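Flerkness bean

The Flerkness bean is a dry bush cultivar of the common bean (Phaseolus vulgaris), grown mainly for use as a shelled, dried seed. It is raised on a small scale in the hill district of Trondside and sold through specialty grocers and by mail. The cultivar is known for a thin seed coat, a dense texture after cooking, and a dark broth.

Description

The plant is a compact bush that does not need poles. Pods are flat when young and become stringy early, so the cultivar is seldom picked as a green bean. Each pod usually holds 4 seeds. The dry seed is kidney-shaped, dull maroon, and darker near the hilum. The color fades to an even brown with cooking.

Cultivation

Seed is sown after the last frost in well-drained soil. The crop is ready to pull in September, when most of the pods rattle. Plants are hung or laid on racks under cover for 3 weeks, then threshed and winnowed. Heavy soils delay ripening and raise the share of split seed. The cultivar is open-pollinated and comes true from saved seed if kept apart from other common beans. It has moderate resistance to rust and little resistance to white mold.

History

The bean was kept in household gardens before it was offered for sale. Renato Belmonte, a seed grower in Trondside, collected samples from several gardens and selected for even ripening. Rosalinda Magbanua later grew the selected line as a field crop and gave it its present name. The seed company Ostix added it to its list of dry beans and sells it in lots of 1000 seeds. A pale form, listed separately as Yap, is regarded by Florante Baluyot as a sport of the same line. Other growers treat it as a distinct cultivar.

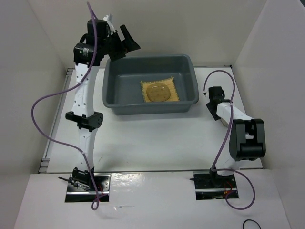
Does the Flerkness bean have to be soaked before cooking?

Soaking is optional for seed from the latest harvest, but older seed cooks more evenly after a night in cold water.

Culinary use

The dry bean is simmered in unsalted or lightly salted water until the center is soft. Acidic ingredients such as tomato or vinegar are added near the end, as they slow the softening of the seed coat. The beans must be brought to a full boil for at least ten minutes at the start, as with other red and brown common beans, to break down lectins.

The cooked bean holds its shape and is used in stews, baked dishes, and cold salads. The broth is kept as a base for soup. In Trondside the bean is commonly baked with onion and smoked pork in a covered pot.

Storage

Dried seed is stored in closed containers in a cool, dark place. Cooking time increases with age.

See also

Common bean
Heirloom plant
Seed saving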